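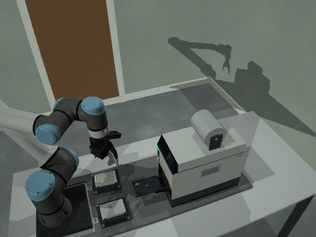 Besik, 7th March

I popped over to Cellex this morning to see how the plate room is getting on with its robot arm, and came away rather jealous. The arm has been loading the reader for 30 days now, and before that it was Shiyu Song and Čestmír Hudec doing it by hand, 296 plates in a busy week, with a kitchen timer clipped to somebody's pocket!

They planned the whole cell on screen first (that's where these views come from), so the two plate holders, the instrument and its tray were all laid out in the simulation before anyone drilled into a table. Shiyu did most of that. She'd never touched a robot program and was a bit grumpy about it to begin with, she told me, but now she's the one people ring when the arm stops. 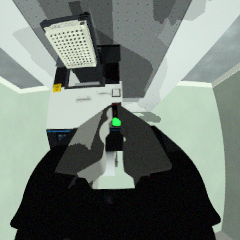 The gripper up close to the instrument in the simulated cell.

What's changed for the staff? Mostly the hours. The late shift has gone, and Čestmír has moved across to sample checking, a job he'd been after for ages. No posts have been cut, though Vratislav Kopecký, who looks after the rota, admits a couple of people miss the overtime money and he hasn't got a proper answer for them yet. I'd miss it too.

There's still plenty to do by hand. Lids get checked, labels get squinted at, and somebody has to fill the holders first thing. A second arm is pencilled in for July.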